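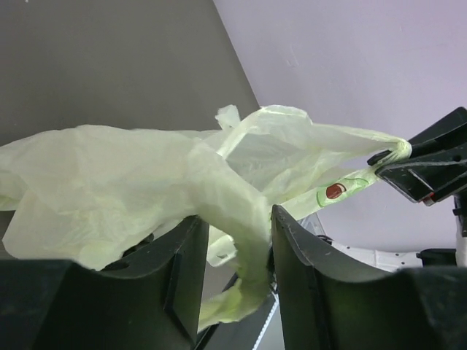 Attachment 1: Produce bag, pale yellow-green, avocado print, one handle drawn tight.

Ticket 700 — Produce bags difficult to open and close
Submitted by: Morena Donati
Assigned to: Iestyn Morris, Hillitach Supplies Desk
Opened: February 19, 2020
Priority: 4

Description of issue
The bags supplied under the Celtolden order are thin and cling to themselves. When a bag is held by one handle, the handle twists into a narrow strip and the mouth closes. Staff at the Stultska packing station report that produce cannot be placed inside without first flattening the whole bag. The bags received in January did not present this difficulty.

Steps already taken
The carton was moved away from the heater and left overnight. No change was noted. A second carton from the same delivery was opened, with the same result.

Response, I. Morris
Please confirm that both handles are held apart before the bag is filled. Produce should remain in the basket until the bag is standing open.
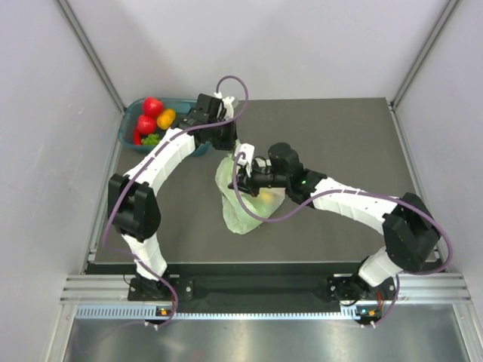 Heavier items are to go in first. Round fruit may follow, and broccoli or other soft greens should be placed on top, where the florets will not be crushed. Please do not knot the handles — a twisted handle can be smoothed flat again, but a knotted one usually tears.

Response, M. Donati
The instructions were followed with 18 bags. All but 2 opened correctly. The remaining bags were sealed along the mouth and have been set aside.

Response, I. Morris
Kindly retain the sealed bags and the carton label. A replacement carton has been requested from Hughes.

Status: Pending, awaiting delivery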